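Pirside Bench Tray in Lemon Yellow
Sumbridge Home & Bench

If your screwdriver lives in a kitchen drawer with the batteries and the birthday candles, we made this one with you in mind. The Pirside is a plain, deep, good-natured tray for the things you keep reaching for, and it's been in our workshop line ever since Guido Rizzi talked us into offering it in a color you can spot from across the room. (He was right, and he still brings it up!)

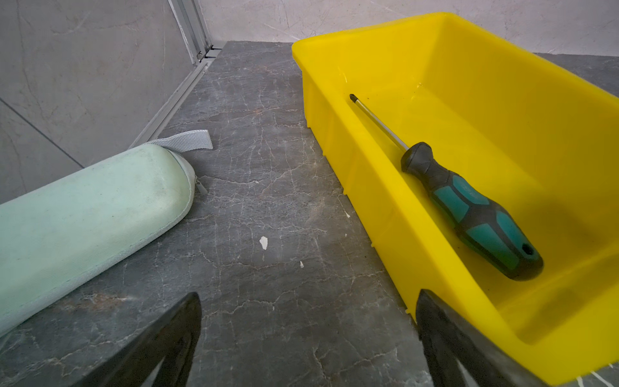
Pirside tray in yellow with a screwdriver inside. Tool and zippered case not included.

The walls slope outward, so you can get your whole hand in after a small part without scraping your knuckles, and the rim is thick and rolled, comfortable to carry even when the tray is full. We like it on a bench, on a laundry room shelf, or out on the counter for an afternoon of fixing cabinet hinges. The inside is smooth and glossy, and a damp cloth takes care of most of what ends up in there. 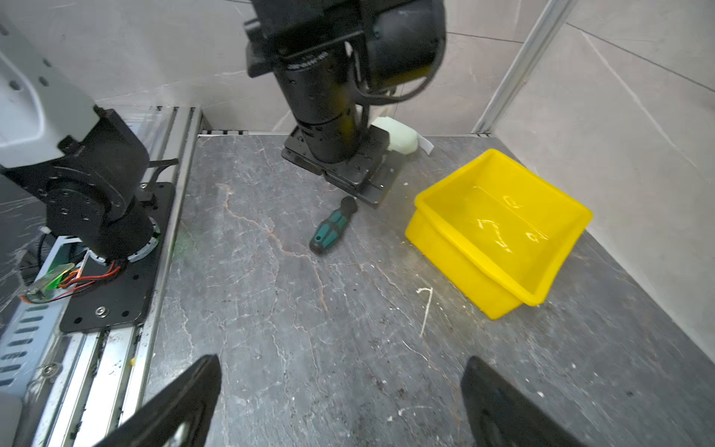
Size and care

The Pirside comes in 2 sizes, Standard and Long, and either one will hold up to 4 pounds of hand tools. Wash it with mild soap and let it air dry. Please keep it out of the dishwasher - the heat is hard on the rim. 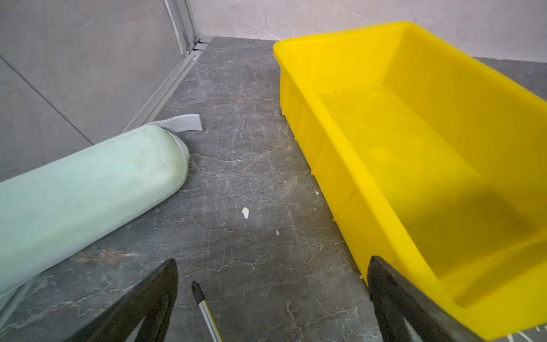
Customers often ask us whether to choose the Pirside or the Caruso, our shallower tray with the straight sides. The Caruso slides into a drawer nicely, but for a countertop we'd point you to the Pirside every time. The bright yellow stands out well against a dark, veined surface, and the tall walls keep stray screws where you left them. If you're still torn, call the shop and we'll happily talk trays for as long as you like.

Colors to live with

Yellow is our favorite, though the Cilton gray is back in August for anyone who wants something quieter. Orders ship in 3 business days. 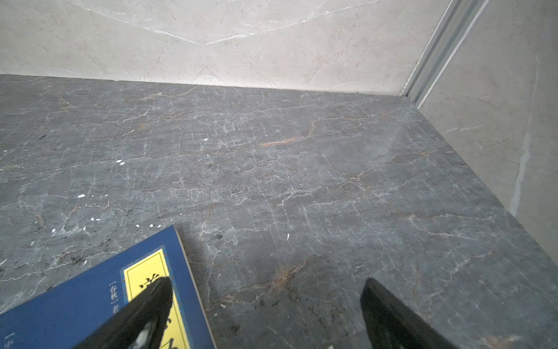 Dark gray stone with white and rust-brown veining, against pale marble walls.

Item no. 2489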